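Keeping a resole line running on paper tickets

Erero resoles leather shoes by mail. The workshop handles about 3000 pairs a year on a single line, and until January it tracked every pair with a paper ticket stapled to the shipping bag. The head of the workshop spoke to us on condition that the interview stay on process and leave out staff names.

The first subject was adhesive. Erero uses a two-part contact cement from a supplier called Wamov, applied to both the upper and the new sole. "Most returns we see from other shops are bond failures at the toe," the workshop head said. "The old cement was left on, or the leather was sanded too smooth. You want a rough surface and you want it clean." The line now applies two thin coats, with a full drying period between them.

Sanding grit was changed last year. The shop had been finishing at 256 strokes a minute on an oscillating sander inherited from the previous owner, a firm by the name of Ziółkowski. "That machine was fine for rubber. On leather it glazed the surface. We slowed it down and went to a coarser belt, and the toe failures dropped."

Asked about stitching, the workshop head was less certain. Welted shoes are restitched through the existing holes where the welt allows it. A welt that has been through 3 resoles is normally replaced. "You can sometimes get a fourth out of it. I don't like to promise that on the phone, so we quote for a new welt and take it off the bill if it turns out sound."

The paper tickets were replaced by Rillura, a job-tracking program that gives each pair a number and a list of 9 stations. Each station is closed by the person who did the work. The change was not popular at first. "People wrote useful things on the paper. Left heel worn on the outside, customer wants the same height, that kind of note. The first version had no field for it. We asked for one and got it in the spring."

Turnaround has not improved much, the workshop head said, and was not expected to. Drying time sets the pace. The gain has been in phone calls, which can now be answered without a walk to the racks.

On home care the advice was short: shoe trees, a day of rest between wearings, and no drying on a radiator. "Bring them in before the welt is worn. After that it is a different job and a different price."
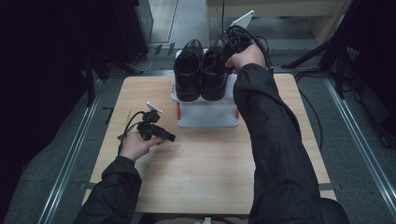
Black leather shoes on a white plastic box on a light wooden tabletop.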